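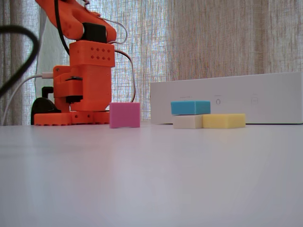

Sorting out the planner on the desk arm

Most of April went on software, which is why there has been so little on here. The arm itself hasn't changed. It is the same orange printed one, on the white table by the curtain, and I have not touched a screw on it since the last post. What has changed is nearly everything between the camera and the servos.

The task is stacking sponge blocks. I ask for a colour, the arm picks that block up and puts it on another one. Cyan on white is the pair I use for most tests, and pink usually stands off by itself so that I have one easy block to fall back on when the rest goes wrong.

The old version was one long script. It found the blocks, worked out a path, sent the joint angles and then slept for a fixed time before doing the next thing. It worked on good days. When it failed I had no idea which part had failed, and I would end up changing the sleep times, running it again and learning very little.

So I split it up. There are now 3 processes. One looks at the table and publishes a list of blocks with positions. One takes that list and a goal and produces a plan. The last one follows the plan and talks to the servos. They pass messages through Kikico, a small message library that Cuiping Hao wrote for her own projects and let me use. It has very few features and I have read all of it, which I can't say for the one I used before.

Perception

I had been picking out blocks by colour alone, with a threshold for each one. Pink and cyan are easy. The white block on a white table is not, and the yellow one is pale enough that it drifts into the white whenever the light through the curtain is strong. I spent a whole Monday tuning numbers that were wrong again by four in the afternoon.

The fix was to stop asking for white at all. The code now takes a reference picture of the bare table at the start of each session, subtracts it, and looks for edges in what is left. Colour is only used afterwards, to put a name to a shape. Two blocks pressed together still come out as one shape at times, yellow and white being the usual offenders. When that happens I split the shape using the known block sizes. It is crude and I expect to replace it.

Planning

The planner lives in a repository called Grukstead. It samples paths in joint space, throws out any that hit something and smooths what remains. I give it 400 milliseconds. If it hasn't found a path by then it stops and reports that, where the old script would keep trying and leave the arm hanging in the air.

The long carton at the back needed adding to the collision model. I had put it down as a plain box, but I had typed its height into the depth field, and the planner cheerfully sent the elbow through where the top of it should be. I only noticed when I drew the model and the camera view side by side. I should have written that viewer first. It took one evening and it has found more bugs than all my log files.

Cables are not modelled. I limit the base joint instead and leave it at that.

Control

The control loop runs at 40 Hz. The servos don't report their position as often as I would like, so the controller guesses between readings using the last command. This is fine for slow moves. For quick ones it overshoots, and with a block already on top of another that matters. I now slow every move down for the last part of the approach, and the placing has become much less dramatic.

I also log everything to disk now: every detection, plan and command, with a shared clock. Replaying a bad run at my desk without powering the arm is the best change of the lot. I have 600 runs saved and a small script that feeds them back through whichever version of the planner I am working on. If a change makes an old run fail, I hear about it before the arm moves.

Next job is the merged blocks. Cuiping thinks I should fit the block outlines directly and drop the splitting step. I'll try that on the saved runs first and post the numbers, good or bad.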